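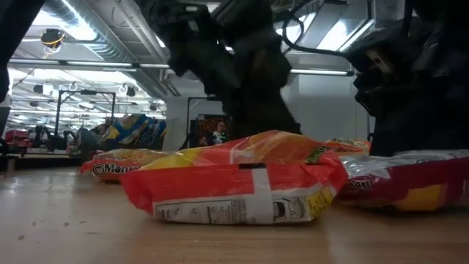

Figure 4. Instant noodle packages on a light wooden tabletop.

4.2 The packet as small change

I went into the shared kitchens at Kyei House expecting to write about cooking. My notes from August are full of pots and stove rotas and a long argument over a rice cooker (see Section 3), and I still think the rice cooker deserves its own paper someday! But when I sat down with the food diaries, the thing that kept turning up was the instant noodle packet, and hardly ever as a meal. People were paying each other with it.

Let me give a typical diary entry, tidied only for spelling. A second-year resident borrows a phone charger for the night and leaves two packets on her neighbor's shelf in the morning. The neighbor eats one and passes the other to the person who let her into the building at 2 a.m. without a key card. That person kept it until exam week, when he traded it, plus an onion, for a ride to Stemumberg. So one packet covered three favors before anybody boiled water for it, and I'd guess the diaries miss plenty of stops along the way.

I had 46 diarists in all, spread over 13 kitchens, and I asked them to write down any food that changed hands outside a shared meal. Bread moved a little. Eggs moved quite a lot, usually one at a time (and usually with a promise attached). Noodles moved constantly. They're cheap and they keep, and everyone has a rough idea of what one is worth, so you can hand one over with no awkward talk about money. A diarist in the top-floor kitchen wrote that giving her roommate a dollar would have felt rude, and giving him a packet felt like nothing at all. I've read that line to so many people by now that I could probably recite her whole diary.

Anyone who has read the older work on gift and debt will be nodding along here. Small returned gifts keep a relationship open, and paying in cash tends to close it. What surprised me was how much the residents cared about getting the size of the return right. Two packets for a charger was fine. Three was "weird," according to several diaries, and one person brought the third packet back the same evening and stood in the doorway explaining herself for longer than the loan had lasted.

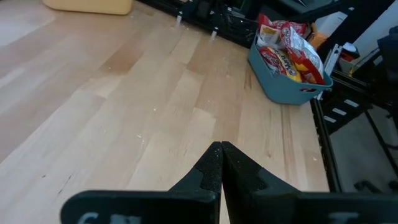

Selorm Dankwa disagreed with me on this point when I read a draft aloud at the house meeting. As Dankwa saw it, the exact number never mattered much, and what people were really watching was how fast you paid back. Leave it a week and you could bring a whole box and still be thought of as a person who forgets. Pay the next morning and one packet would do for nearly anything.

I went back through the diaries with that in mind and I think the objection is a good one. The complaints about stinginess almost all come with a time word in them: "finally," "after all that," "by then." I had coded these as complaints about amount. I have recoded the clearest ones as complaints about delay, and left the muddled ones in a category of their own, because I'd be kidding myself if I said I could tell.

Flavor turned out to be its own headache. Chicken passed at full value everywhere. Shrimp was fine downstairs and close to worthless upstairs, where two of the heaviest traders couldn't eat it, and so a careful resident would carry shrimp down and bring chicken up. Kwaku Amoah did this so often that his kitchen called it "going to the bank." I asked whether he made anything out of it and he laughed at me for a good while, then showed me his shelf. I will say only that it was a very full shelf.

Chips came into it too, though they behaved differently. A bag of chips gets opened the moment it arrives and then it belongs to the room, more or less, so it can't travel from one person to the next the way a packet can. Residents used chips to say thank you to a whole kitchen (for putting up with a loud phone call, say, or a burned pan). They used noodles to settle up with one person. I didn't see this split until Dela Yakubu pointed it out in our last interview, and then of course I saw it in every diary I'd already marked up, which meant marking them all up again.

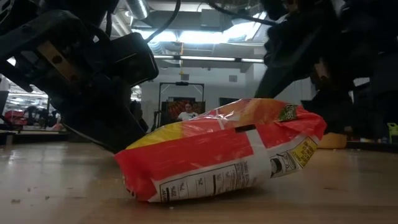 4.3 When the shelf gets locked

Midway through the term, six residents started keeping their food in lockable plastic boxes. There had been some losses, mostly milk, and one very public loss of a birthday cake. I expected the packet trade to shrink in those kitchens and for a couple of weeks it did.

The reason is pretty simple, I think. Most returns were made by leaving something on a person's shelf while they were out. With a locked box there was nowhere to leave it, so you had to knock and hand the thing over, and then it became an occasion. Several diarists said they would sooner skip the favor than 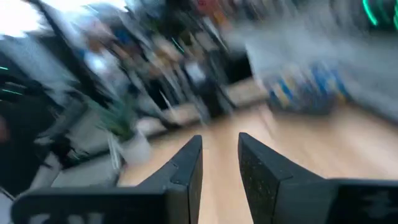
go through all that over a packet of noodles. Efua Frimpong solved it in her kitchen with an old shoebox, lid off, sitting on top of the locked ones. Anything dropped in the shoebox was hers, no knock needed. Within days her neighbors had copied it, and the diaries from that kitchen fill up again with little entries much like the ones from before the locks went on.

I'd be careful about leaning on this too hard. It's one building and one term, and the people who agree to keep a food diary are probably the people who like thinking about who owes whom. Section 5 looks at what happened over the break, when most of the house emptied out and the shelves didn't.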